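Search this list Advanced Go

Wornum-arms list
Oct 5, 2018
Subject: Re: protective stop on place, kitchen cell

Quick one, on my way out the door.

Raudsepp site wrote:
> Has anyone else had the arm trip a reflex while lowering into a
> container? Ours stops dead, fingers stay shut. Error clears, then
> same again 2 cycles later. Is it the gripper or the planner?

Planner in our case. Same fault at Cutby all through May. Zendo had the container floor set 20 mm too low, so the arm kept pushing after contact and tripped. Logged 3479 places before we caught it, so dont trust a clean first hour. Gripper was fine — swapped it anyway, waste of an arvo.

Worse bit: one of our people reached in to grab the fruit while it was stopped, and somebody else cleared the error from the desk. Arm moved. No injury, but only by luck. Rule now is user stop pressed and held by whoever is reaching in, no clearing errors remotely. Please do the same before you chase teh offset.

To fix, re-measure from the bench top, not the rim. Then run it slow with soft fruit, apples are what we use.
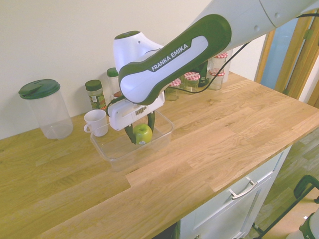 Also drop the log buffer to about 3000 lines or it chokes on export. Will send our offsets file tonight if I get a sec.

Back to top | Contact the list owner | © Wornum-arms list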